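Ticket: concession discount not applying at the till, Finari terminals
Opened 02/02/2025
Status: open, waiting on Cistum
Priority: high

Reported by the Harasym store, front counter. Customers with a concession card linked to their account get the discount on the website but not in the shop. Card reads fine, name comes up, total doesn't change. No error on screen. Receipt prints with full price and no concession line at all.

First thought it was expired cards. Checked 4 customers against the Indov portal, all current, all showing eligible. So not that.

What we tried, in order

Restarted both terminals. No change.

Logged out and back in as manager. No change. Manager override does let you knock the discount off by hand but it goes through as a markdown, not a concession, so it won't be in the claim file at the end of the month. Told the counter to write down every one they do that way. Card number, last digits only, plus receipt number and time.

Pulled the network cable from terminal 1 and ran a test sale offline. Same result. So it's reading the eligibility from the local copy and the local copy is either stale or wrong.

Checked the sync log. Last good sync of the eligibility table was before the update went on. Every attempt since says "completed, 0 rows". It should be pulling 300 or so rows for this store. Because it says completed nothing flagged it, the light on the dashboard stayed green the whole time.

Forced a manual sync. Took almost 30 minutes, says completed, 0 rows. Great.

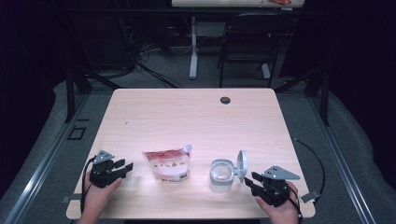
Went back to the settings page after that. The update has added a new field called Program Region. It's blank. There's no note about it in the release email, I read it twice. If it's blank I reckon the filter is matching on nothing and bringing back nothing. Can't edit it from a store login, greyed out. Can't edit it from head office login either, says "contact your provider".

Rang Cistum. On hold a while. They said it sounds like an Indov problem. Rang Indov, they said their end is sending the file and Cistum should be picking it up. Asked both to put that in writing. Indov has, Cistum hasn't yet.

Update, same day, afternoon

Cistum wrote back. They agree the field shouldn't be blank and say it was meant to fill itself from the store adress. Ours has the old address in it, from before the move in August, so probably never matched. Sent them the new one along with a copy of the lease page. They want a form as well. Sent the form.

Second store checked, same update, field is filled in and the discounts are working. So it's this store only as far as I can tell. Have not checked the rest.

Workaround until fixed

- If the customer's in a hurry, manual markdown and write it in the book.
- If they can wait, put the order through the website on the counter tablet and mark it as pick up. Discount comes through properly that way and it lands in the claim file.
- Do not tell people their card has been cancelled. Had two complaints already from customers who were told that and then spent their morning on the phone to the concession line. The card is fine, it's our till.
- Don't rescan the card over and over, after 6 tries the terminal locks it out and then teh website won't take it either until the lock clears.

Refunds: anyone charged full price since the update can bring the receipt in and get the difference back. Use reason code "pricing error". If they've lost the receipt, look it up by card.

Still to do

Get a list out of Finari of every sale with a linked card and no concession line. The report builder won't filter on a missing line so will have to export the lot and sort it by hand.

Find out if the manual markdowns can be claimed after the fact. Asked Indov, no answer yet.

Check the other stores for a blank field before they call us.

Next call to Cistum first thing tomorrow. Leave this ticket open please, it got auto closed once already - turned that off for now.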